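In defence of the small bin

Apr 23, 2025

My sister-in-law has a kitchen bin the size of a letterbox in a country post office, and she's very proud of it. It opens when you wave at it, it holds a week's worth of everything, and I have come home from her place more convinced than ever that the best bin in any house is the little round one on the living room floor.

A small bin keeps you honest. It fills with tissues and old envelopes in no time, and then you have to get up and deal with it – a two-minute job, bag out, knot tied, new bag in. I've grown fond of that job. I usually water the plants while I'm up.

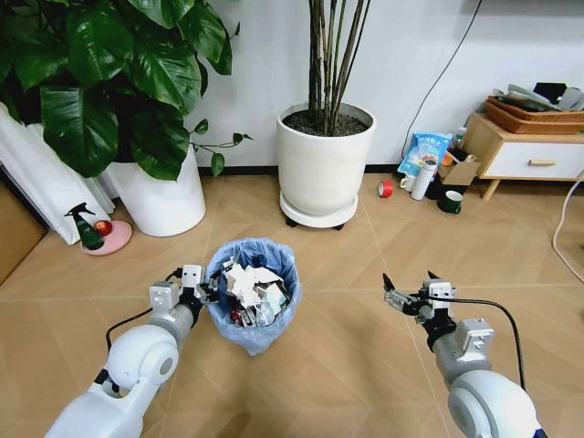 Selamawit Gidey wrote to me after my last column to say that all this is very well for people who live alone, but that in a house with children a small bin is simply a bin with rubbish around it. She also thinks I go through far too many bags.

She has a point about the bags, and I've started tipping the dry paper straight into the recycling and using the same liner again. On the children I'm less sure. We raised ours with a little bin in every room, and whoever topped one up past the rim had to carry it out. There were arguments, of course, and some very clever balancing, but the colour of the carpet was generally visible.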